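Two Grippers, One Pipette: A Visit to the Soteo Bench
September 8, 2023

The team at Soteo has been swapping grippers on the same arm since April, and they are very happy to talk about it. I spoke with their lead tester at the Lornby lab.
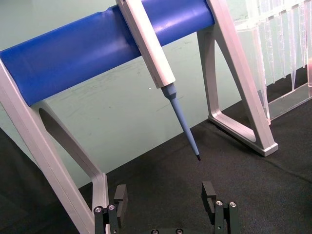 Why a pipette?

"Everybody starts with blocks," the tester told me. "We did too, for a week. Then we hung a pipette on a stand and found out how little we knew!"

The first gripper, from Pudport, has wide soft fingers. The second is a Zeng with flat black pads, and each one got the same job: come in low, close on the pipette body, lift it off the bar, put it back. Pudport managed 334 clean lifts out of 556 tries. "It's a lovely gripper for cups," the tester said. "On something long and narrow it lets the body turn, and then you're hanging it back up crooked."

What the wrist camera changed

They had been working from one overhead camera, and the bar kept hiding the part they wanted to grab. Moving to a small camera at the wrist was the biggest jump of the summer. "You see the fingers and the tip together. I didn't expect to love it this much - I go back and watch the runs at lunch."

The black mat stays, by the way. They tried a white one and the pale stand legs got lost against it.

Next up

There are 176 runs left on the Zeng, then a new controller that should close the fingers more slowly. "Putting it back is still the hard part," the tester said. "Ask me again when we've done that with the lights off."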